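Mastcombe Household Studies, Unit 6: Condiments and Where They Live
Handout for the evening group, Clekurgate room

Last time we did dry goods. Tonight it is bottles and jars, and the claim we are testing is the one in every storage catalogue: buy a divided tray and the mess sorts itself out. I have my doubts, and I'd like you to bring yours.

What a divided tray does do
It stops a bottle sliding when the drawer or shelf is knocked. The raised edge catches drips. You can lift the lot to the table in one go, though a full tray of glass is heavier than people expect.

What it is said to do
"Doubles your space." Double what? A compartment has walls, and round bottles leave gaps at the corners. The Lunton leaflet says 1000 households were asked and were pleased. It doesn't say what they were asked, or whether they had been given the tray free.

Narrow or wide?
Narrow compartments suit things standing in single file. Put the tall bottle at the back and the short jars in front, or you will be reaching over a neck every time you want a jar. Wide compartments are harder. One bottle in a wide slot leaves a lot of bare tray, and bare tray fills up with sachets, elastic bands and a dead battery.

The Garcia method (course reader, item 19) says every slot must be filled. I don't agree – a spare compartment is useful when you come home with a new jar. But try it both ways before you side with me.

Labels
Turn them to the front. Colour of cap is a poor guide; makers change them. Write the opening month on the base or the lid, so "August" and nothing more.

For next time
Take out every sauce you own and throw away what is past its date. Set out five that you use, in whatever tray or box you have, leaving one section free. Live with it until we meet, then note what moved and who moved it. Please don't buy anything. The tray in the catalogue, order code 3186, will still be there.
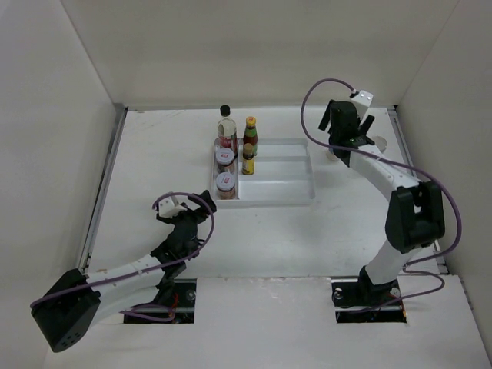

Bring your notes on paper, and the reader as well – we shall want item 19 again when we get to the fridge door.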